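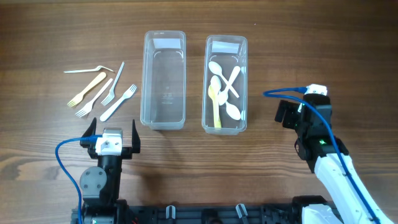

Plastic forks on the table, five of them

Re: [gedstead-list] Picnic cutlery, and the supper generally

Hello all,

Sorry for the slow answer, I've been up to my elbows in plums. Replying to Nazma's message, which I've left in underneath my first bit so you can see what I'm on about.

Nazma Bandara wrote:
> Can we please settle the cutlery before September? Last year we
> bought a box of 400 plastic forks and I still have most of them under
> my stairs. I would love to stop storing them! Could people bring
> their own knife and fork from home, wrapped in a tea towel or
> whatever they like? Also, is anyone doing the barley thing again?
> My mother-in-law has asked twice.
> Nazma

Yes to bringing your own, from me anyway. We did it at the Droklow end for the spring lunch and it was lovely, all those odd forks with bone handles and somebody's christening spoon. Two went home with the wrong people and came back within the week. I'd say put a bit of coloured wool round the handle if you're fond of it.

But I don't think we should bin what's under Nazma's stairs. Plastic ones wash perfectly well if you do them by hand in water that isn't boiling (I found out about boiling with a set of picnic spoons, they went like bananas). Let's keep them in the hall cupboard for people who turn up without, and agree not to buy any more until they've run out. At our rate that'll see me into my grave.

Other things while I'm here, in no sort of order:

1. The barley. Yes, I'm doing it! It's the same as before, with the mushrooms and far too much dill. I'll need to borrow a big pan again, the one with the lid that doesn't fit, if whoever has it is reading.

2. Tables. The ones from the Abugri room are heavier than they look, so please don't try to shift them on your own. Two people each, and mind the door frame, it's been painted. I'd like them in one long line this time instead of dotted about, because last year I never got to speak to anyone past the coleslaw.

3. Washing up. I'll wash if someone else dries. A plastic fork takes hardly any room in the rack but it will slip through the bars, so stand them in a jug, handles down, and leave them to drain while you have your tea.

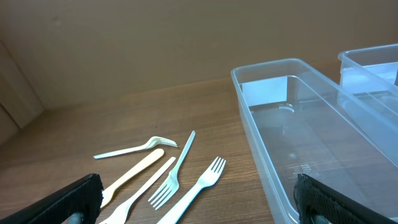 4. Pudding. We had seven crumbles last time and no custard at all. Could the crumble people have a word with each other? I can do a plum one (see above re elbows) but I'll happily do something else if we're already swimming in it. The Emard lot have promised cheese.

I can get down to the hall from four o'clock to start laying up, and the kettle will be on. If you've got strong views about paper tablecloths, tell me before I go to the shop and not after, please.

Oh, and Nazma, tell your mother-in-law she can have the recipe, but I've never weighed anything in it.

Love to all at Gedstead,
P.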